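Speaker notes, Ostport meetup, Feb 13, 2023
Slot 2, Roos Lambrechts

Start with the number. We kept 106 runs from the first batch at Hedlund. We recorded 400. Pause there and let people do the math.

Most of the runs we dropped were fine as work. The part got where it was going. The trouble was in the labels: an operator would start on one task, see an easier one, and switch. The log still had the first task's name on it.

Next, the sorting task. Pucks and cubes on the yellow shelf, taped boxes in the gray bin. Say that both arms are recorded all the time, even when only one is holding something.

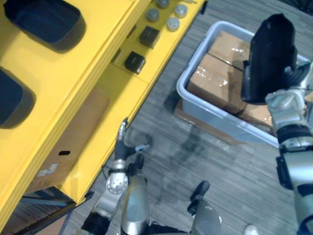 Lawal Edet asked at the dry run why we don't just script the motion and save the operators' time. Scripts give you the same reach every time, and the model learns that one reach. Say this slowly, it came out muddled last time.

Then the rule we use now. Name the task out loud before moving. If you change your mind, stop the recording and start a new one.

Skip the Dirnier slide if we're short. Go straight to costs, then questions.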